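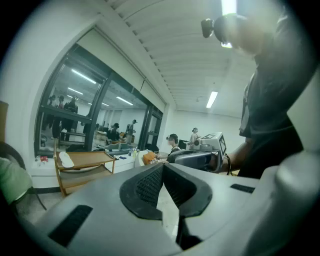 The Long Room, Irkivwood
Photos and notes by Phyllis Garside

The Long Room is the big room on the upper floor at Irkivwood. It was redecorated in November and people have been asking what was done and what it looks like now, so I have put this page together. The captions go more or less in the order the work was done. Click on a photo to see it larger.

Before
The old walls were cream down to waist height and a darker cream below that. The line between the two was a strip of beading which had come away near the door.

Noticeboard wall
The marks are where the noticeboards used to hang. The screw holes were filled and sanded, and then done again where the filler had sunk.

Old light fitting
One of the old fittings on the landing floor with its cover off. The hum some of you complained about came from these.

First coat
White on everything. It took longer than expected to cover the darker band at the bottom and you could still see it until the third coat.

Back wall
This one was left plain. There was talk of putting the clock back up on it but the clock has gone to Room 5, where there wasn't one.

Ceiling slats
The slats are white and set close together. They were taken down at one end to get at the wiring and washed in the yard before they went back. Anyone who has to lift one out in future should start from the door end.

Lights
The tubes are much brighter than what we had. There are two switches by the door and the lower one does the window side. In the evening most groups find one switch is enough for talking and want both on for anything fiddly.

Window frames
Dark metal, kept as they were. They were rubbed down and the worst of the old paint was scraped off the edges of the glass with a blade. A new catch came from Yeoman and is a slightly different shape from the others, but it closes properly.

Window, with the lights on
You get a strong reflection of the ceiling lights in the glass. If you are showing slides, put the screen at the other end and turn the window side off.

Skirting
Yeoman again, for the new length behind the radiator. It has been painted to match and the join is under the pipe.

Door
The same door, planed at the bottom so that it no longer sticks. The brass plate has been cleaned and put back. The closer has been adjusted and is slower than it was.

Store cupboard
Shelves by Vatent. Heavy things go at the bottom, please, and the folding tables stand on their ends on the left. The key is kept downstairs in the office.

Trolley
For moving chairs. It fits through the door lengthways only.

Tea things
The hatch on the landing is back in use and Tastier did sandwiches for the first morning. Cups should go back to the kitchen at the end of a session. The urn takes a good half hour, so switch it on before you set out the chairs.

Stairs
Taken from the top. The handrail was tightened at the same time as the rest of the work and the bulb over the turn has been replaced.

The paint and filler came to £230 and the catch and the skirting to another £57. The shelves were paid for separately out of last year's money.

Still to do: the scuffs outside the cupboard, a hook for the window pole, and a proper sign for the landing. The paper one will stay up until then. If you have older photos of the Long Room, particularly any showing the stage, I would like to borrow them to scan. Leave them at the office in an envelope with your name on the back.

P.G.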